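4 min read

Minutes of the Gripper Evaluation Working Group
Held on 13th December in the Kwan Building, ground floor meeting room

Present: representatives of Mechanical Engineering, Controls, Laboratory Operations and Purchasing. The supplier, Dristetel, attended for items 3 and 4 only. Apologies were received from Quality.

1. Minutes of the previous meeting

The minutes of the October meeting were approved with one correction. Under item 5, "parallel jaws" should read "parallel jaws with rubber pads." Both versions were in use at the time and the results are recorded separately.

2. Matters arising

Laboratory Operations confirmed that the table positions are now marked with tape and that both arms were recalibrated before the current round began. The spare power supply requested in October has been delivered. The request for a second overhead light remains open.

3. Comparison of fingers

Mechanical Engineering reported on the comparison between the parallel jaws already in service and the flexible lattice fingers supplied by Dristetel. The log now holds 1,839 grasp attempts across both types, excluding warm-up runs. Objects used were drinks cans, plastic cups and the small cartons carried over from the first round.

The flexible fingers were reported to hold cans and cups securely at a lower closing force. Side grasps on a single can were considered the strongest result. Performance was weaker where cups stand close together, as an open finger may touch the neighboring cup on approach. The group agreed that this is partly a matter of approach angle and should be looked at again before any conclusion is drawn about the fingers themselves.

Purchasing asked about wear. Mechanical Engineering replied that 21 fingers had been inspected and that two showed whitening near the mounting point. Dristetel stated that this was expected with the softer material and offered a stiffer grade for trial. The offer was accepted, on the understanding that results for the two grades will not be combined.

It was noted that opened and unopened cans had been entered under the same object code in the early part of the log. Controls asked that they be split, given the difference in weight and in how easily the sides give way. Agreed.

4. Controllers

Controls presented results for the Briveo and Loltton controllers. Each was run with the same fingers, the same start positions and the same speed limit. The Briveo unit gave smoother closing motion. The Loltton unit recovered more quickly after a communication fault, but its force readings drifted during long sessions and had to be reset by hand.

The group discussed whether the drift could be due to the cable run under the table. Laboratory Operations will reroute the cable and repeat one long session with the Loltton unit. No controller will be recommended until that session has been reported.

Dristetel left the meeting at this point.

5. Next round

A further 600 attempts were approved, divided equally between the two controllers. Each block will consist of 50 attempts, after which the fingers are to be checked and wiped down. Both arms are to remain mounted throughout, including when only one is in use, so that reach and clearance are tested under normal working conditions.

A request from Mechanical Engineering to add glass items was declined for the present. It may be raised again once the protective screens have been fitted.

6. Actions

Mechanical Engineering: issue separate object codes for opened and unopened cans; receive and label the stiffer fingers.
Controls: propose two further approach angles for closely placed cups.
Laboratory Operations: reroute the cable; repeat the long Loltton session.
Purchasing: obtain written prices from Dristetel for both grades.

7. Any other business

Laboratory Operations asked that the table be returned to its starting layout at the end of every session, with the cups in a row at the back and the can on its own toward the front. All departments agreed. The next meeting will be called once the first block has been logged.

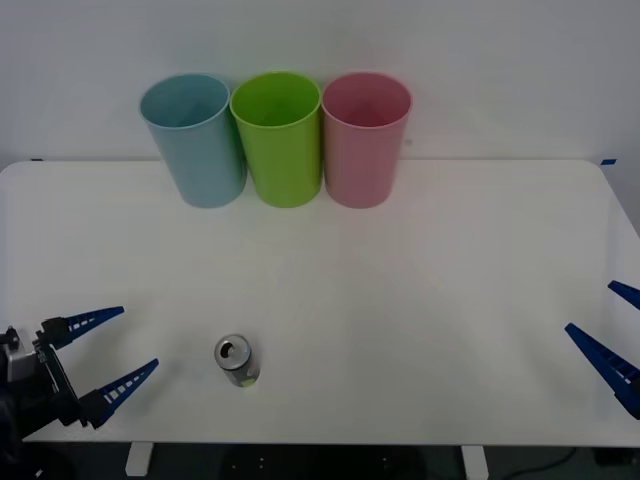
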